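Forum > Home and Laundry > Washing and drying
Thread: Ribbed tops going long and baggy — what am I doing wrong??

milagros_e
Posted 2021-06-21

Hi all, third summer top this year gone a funny shape. Fine ribbed knit, cotton with a bit of stretch. Goes in at 30, comes out fine, then I hang it on the line by the shoulders and by evening it's practically a dress. Hem wavy, straps like string.

Machine is a Dirkus, spin set to 1000. Was told on here to dry flat but where?? Small flat, two kids, one table. Tried the worktop last week and it took for ever.

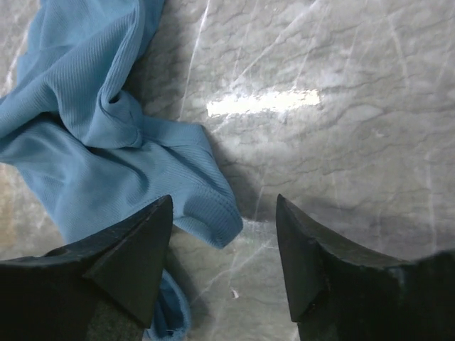
Also does fabric softener make it worse? My sister swears it does. She also irons tea towels so make of that what you will.

Milagros

khaivan
Reply 1

Line is your problem. Wet cotton is heavy, all the weight hangs off two thin straps. Roll it in a dry towel first, kneel on it, then flat. Stone or marble worktop is slow becuase no air gets underneath. Put a towel down and turn the top over after a couple of hours.

And yes drop the softener. Makes the stretch go slack in my experience.

dirkus_owner95
Reply 2

Disagree about the line. I've line dried ribbed vests for 15 years, no trouble. Fold over the line at the middle, NOT pegged at the shoulders. Half the weight each side. Spin is too high though, I'd go to 800 for anything knitted.

tuoi.ung
Reply 3

Folding over the line leaves a crease right across the tummy. Sorry but it does. Doesn't iron out on ribbed either, just goes shiny.

What I do, in order:

1. Inside out, zipped net bag, 30 wash, low spin

2. Out straight away, don't leave it in the drum. Hold it at both ends and ease it back into shape, widthways more than lengthways. Don't tug
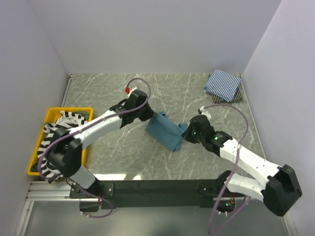 3. Towel roll, press, don't wring

4. Flat on a mesh rack over the bath. Mine's a Fonari, two tiers, folds up behind the door

5. Fold it when dry and put it in a drawer. NEVER a hanger, hangers undo all the above

milagros_e
Reply 4

Ooh didn't think of over the bath. Does the mesh leave marks? And how are you folding them? Mine are all just shoved in tbh

tuoi.ung
Reply 5

No marks if the mesh is fine. Cheap one I had before did leave little squares.

Folding — lengthways first so the straps sit on top of each other, then up from the hem in thirds. Stripes are good to learn on, you can see at once if it's crooked.

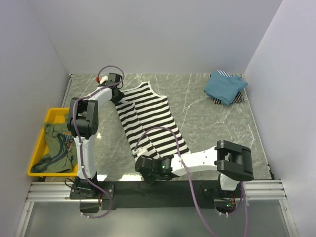
Striped one, part way through the lengthways fold

dirkus_owner95
Reply 6

Thirds is too bulky. Roll them. Takes up half the drawer and no fold lines. And my vests have no crease thank you, I turn them after an hour.

tri_vi
Reply 7

Rolling stretches the outside layer if you do it tight. Done loose its fine. You're both right, can we move on lol

Different point, check for snags. Ribbed knit catches on anything, a rough peg, a zip, a chipped nail. One pulled loop and the rib ladders down. Had two tops ruined by old wooden pegs with splinters. Anything that pinches the cloth wants smooth edges. Run a pair of old tights over it, if the tights catch your top will too. 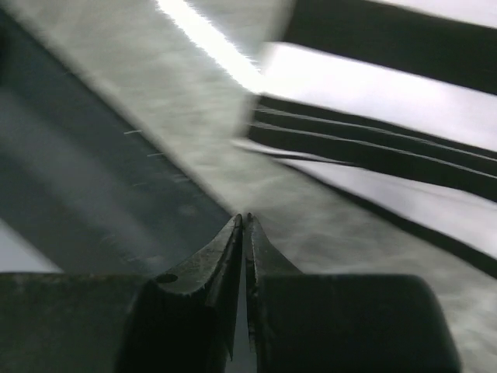

Scuffed tips, bit rough along the inside edge

khaivan
Reply 8

Tights test is good, nicking that. Plastic pegs go the same way after a winter outdoors, the edges flake. I chuck mine every November.

milagros_e
Reply 9

Right. Low spin, towel, rack over bath, no hangers, no softener. Will get a Fonari if they're not silly money. Can the baggy ones be saved or is that it?

tuoi.ung
Reply 10

Sometimes. Warm wash, pat into shape, dry flat. Got one back nearly to normal, the other stayed a nightie.

dirkus_owner95
Reply 11

Ten minutes in the tumble dryer on low, then flat. Keep an eye on it.

khaivan
Reply 12

Not if there's stretch in it!! Read the label first.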